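Section 6: Running the Open Day Demonstration

Use this section when showing Silora to visitors in the Skurholm simulated home.

1. Start Silora and load the Skurholm floor plan.
2. Set the view to the gripper and press Home. Check that the gripper is empty.

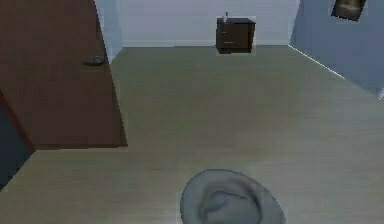
Can a visitor drive the robot? Visitors may use the second controller once the host has pressed Share.

3. Drive to the next room at speed 2.

CAUTION: Do not change speed in a doorway. 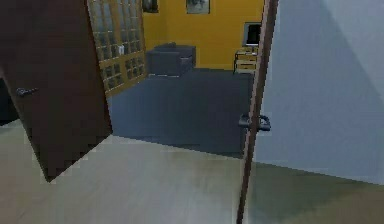

Silora stops the demonstration if a run passes 352 seconds. To avoid this, pick one target and stay with it. The armchair against the yellow wall is easy for visitors to find.

4. Press Reset before the next group.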